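# Well 76

The monitoring well at Dumik was drilled to a depth of 31 meters and cased in steel to the top of the gravel. It was numbered 76 in the regional network. Readings were taken by hand on the first working day of each month, using a weighted tape with a buzzer that sounded when the tip met water.

Dae-han Yoo took over the readings in April, when the network was transferred from the county to a contractor, Skillow. His instructions were to visit each well, measure depth to water, confirm the condition of the cap and lock, and recommend whether the well should be kept or sealed. A well could be kept if its record was continuous and its level moved independently of its neighbors. Otherwise it cost money and told Skillow what it already knew.

The record for Well 76 ran to 1,409 readings. This was too many. A monthly reading over the life of the well should have produced fewer than half that number.

Yoo checked for duplicates first. There were none. He then checked for a change in procedure and found it in the ninth logbook, where the interval between readings dropped from a month to a week. The handwriting did not change. The initials in the right-hand column, E.T., did not change either. The county's schedule for those years still said monthly, and the mileage claims said monthly as well. The additional trips had not been billed.

He drove out to Dumik the next morning. The well stood at the bottom of a sloping hayfield, inside a square of fence posts with no wire on them. The cap was sound. The lock had been oiled. He lowered the tape, heard the buzzer, raised it, and lowered it again. The two measurements agreed to within 2 millimeters, and he wrote down the second.

From the well he could see one house. The mailbox said Trudunis.

The woman who came to the door was in her forties and had a dish towel over her shoulder. She said that E.T. was her father, Emil, that he had worked for the county, and that he had died in the winter. She asked if there was a problem with the numbers.

Yoo said there were more of them than the schedule required.

"He went down on Sundays," she said. "After my mother."

She did not add to this, and Yoo did not have a field on the form for it. He asked who had oiled the lock. She said she had. She had also gone down with the tape a few times since the winter, but she had not known where to send the results, so they were on the calendar in the kitchen. She brought the calendar out. There were seven readings on it, in pencil, in feet and inches.

He converted them at the hood of the truck. Plotted against the nearest neighboring well, they fell where they should have fallen. The fourth was high by the width of a hand. He asked if it had rained before that one, and she said it had rained for three days and the lower field had been under water.

That evening he ran the comparison on the full record. At monthly intervals, Well 76 followed its neighbor so closely that either could stand in for the other. At weekly intervals it did not. It rose sooner after rain and fell more slowly in dry spells, and the lag held through every year for which there were weekly readings. A consultant from Riihimäki had predicted a lag of this kind in a report the county had paid for and shelved. He had asked for weekly data to test it and been told that none existed.

Yoo entered the seven pencil readings with the initials M.T. and a note on the unit conversion. Under *Recommendation* he typed "Keep." Under *Interval* the form offered monthly, quarterly, and annual. He selected monthly and wrote "weekly, local observer" in the comments, where it would probably be read by the person who handled the comments.

He mailed her a new tape, marked in meters. She sent the first reading back in feet and inches.

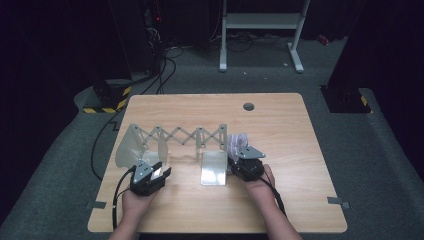 *Photo: Skillow Review picture desk*

*"Well 76" was first published on April 8, 2025. Text © the author.*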